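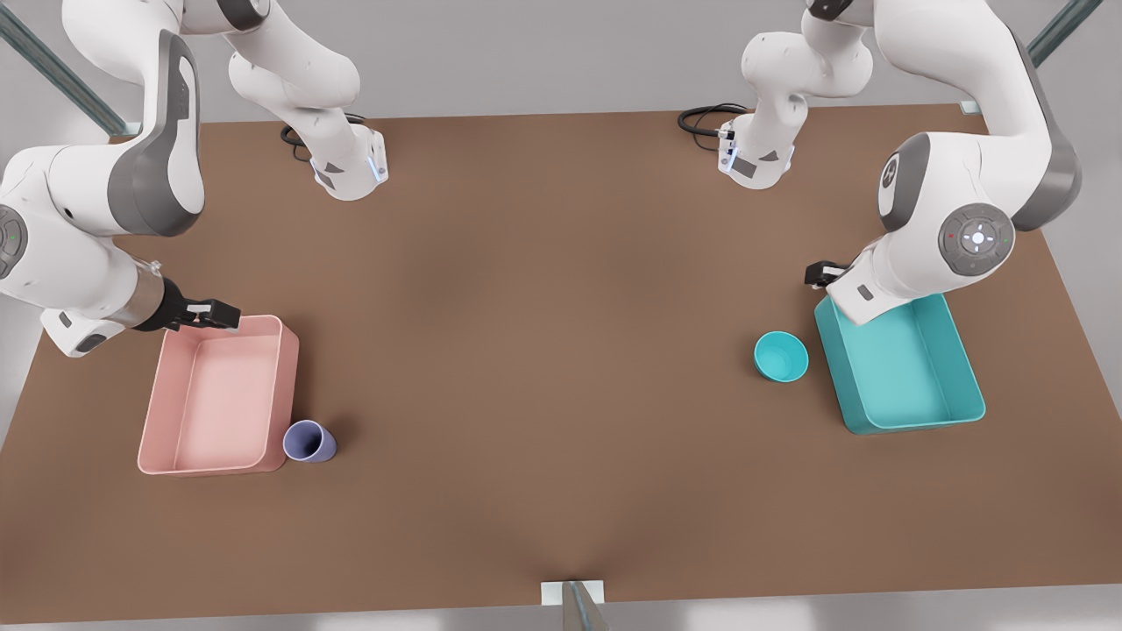 *Practice table, attempt 367. The cup goes in the pink tray.*

The job at Tesstead paid by the accepted demonstration, and I had been there since June without learning what anyone did with them. I sat in a chair in Verkeck with a controller in each hand. On the screen, two arms did whatever my hands did, including the time I sneezed.

Lavender cup, pink tray. Teal bowl, teal tray. My sister's toddler could do it, and she has a better attitude.

The trouble was the software, Odeo, which graded me. "Hesitation at approach," it wrote. I had been thinking about lunch. "Unnecessary flourish." I was proud of that flourish.

By attempt 101 I had stopped flourishing. By 200 I was picking up my own coffee from the side, two fingers, thumb flat, pausing above the rim to confirm alignment. My husband asked if my wrist hurt.

Then they ran the trained model and let me watch. The right arm came down toward the cup, stopped, drifted a little to the left, and waited there for almost 12 seconds.

"What's it doing?" asked the supervisor.

I knew exactly what it was doing. It was wondering whether the Gulyás cart still had the egg sandwich.

"Confirming alignment," I said.

She wrote that down and booked me for another 2,488.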